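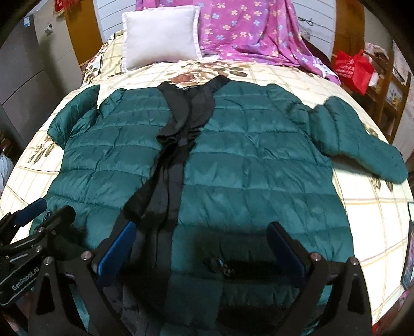
Ruan Motaung wrote:

> The second leg was switched from the main channel to the streaming
> service with no notice on the Skidik schedule page. My recorder took
> 2 hours of bowls instead. Does anyone know whether the rest of the
> Rurkum series is affected, and does the stream carry the same
> commentary as the broadcast?

Ruan,

The schedule page is only refreshed overnight, so a late switch won't show there until the next morning. The listings feed is updated sooner. If your recorder reads the feed directly, set it to follow the series title and leave the channel field blank. Mine runs Trikine 3 and picked up the change without trouble.

On the remaining fixtures: the feed has 23 matches left in November, and 20 of those are still down for the main channel. The other three are stream only, all of them Mabuza home games with an evening start. I would expect those to stay put, as they clash with the darts.

Commentary is the same pair on both, but the stream runs behind the broadcast. Sipho Rampersad measured the gap on the first leg and posted his figures to the list – see the thread on audio delay. It matters only if you watch one and listen to the other.

One further point. The stream drops the half-time studio section and shows a holding card, so a recording set by duration will contain a long silent stretch. Padding the end time is still worth doing, as both cup ties last month ran over and I lost the shoot-out in one of them.

I don't have the January listings yet.

Ifor Bevan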